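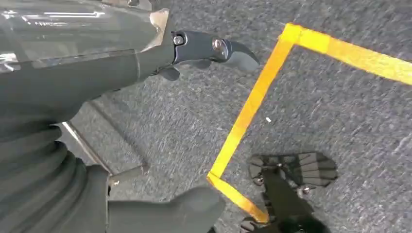 Medthorpe Foreign Affairs Forum
Minutes of the August meeting

The meeting opened at 6:30 p.m. in the Ulen Room. A quorum was present. The minutes of the previous meeting were approved with one spelling correction.

1. Briefing on the Kirarus border talks
The chair summarized the second round of talks. Both delegations have agreed to reopen the river crossing to commercial trucks. Passenger traffic will stay closed until the monitoring mission is in place. The two sides still disagree on who will command the checkpoint on the east bank, and the prisoner lists have not been exchanged.

Members asked whether the ceasefire line would be marked on the ground. The chair said the draft text leaves this to a joint survey team, with no deadline.

2. Displaced families
The secretary reported that 3,626 people are registered at the northern reception sites, and that 2,458 of them have applied to return. So far 376 applications have been cleared. One member asked that the next report separate farm households from town residents. Agreed.

3. Letter to the congressional delegation
The draft letter was read aloud. Paragraph 4, on sanctions relief, was discussed at length. A motion to strike it failed. A motion to replace "immediate" with "phased" carried, with 2 abstentions. The secretary will send out the revised text before it is mailed.

4. D'Amico lecture
The speaker has asked to move the start to 7:30 p.m. Approved. Recording permission is still outstanding.

5. Other business
The map subscription is due for renewal. Held over to the next meeting.

Adjourned at 8:10 p.m.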